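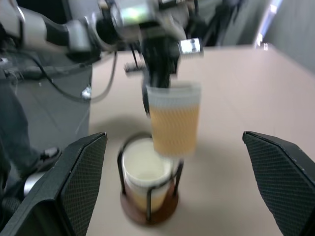 Pour trial, wrist view: ribbed cup held above the paper cup in its wire holder.

Wednesday, February 14, 2018

Ese wants to call the pouring policy done. I don't. The 890 training demos all used the wire holder with the round wood base, same tan tabletop, and always the amber liquid. Any claim about "generalizing to containers" rests on that.

Second complaint is the input. The pouring arm smears badly in the other arm's wrist view when it moves, and the level in the paper cup is hard to read through the wires. The Kozan write-up says the network tracks fill level. I'd guess it learned a tilt schedule and a stop time. Score on the held-out set looks great, but the held-out set came out of the same sessions, so who cares.

To do before anyone touches the Tresstead slides:
- start with the paper cup already half full. If it pours the same amount, it isn't looking
- black out the wrist view from 516 steps on
- water instead of the orange stuff
- Saadet to re-split by session

Ese says the blackout test is unfair. Maybe. Run it anyway, and keep the spills in the log this time.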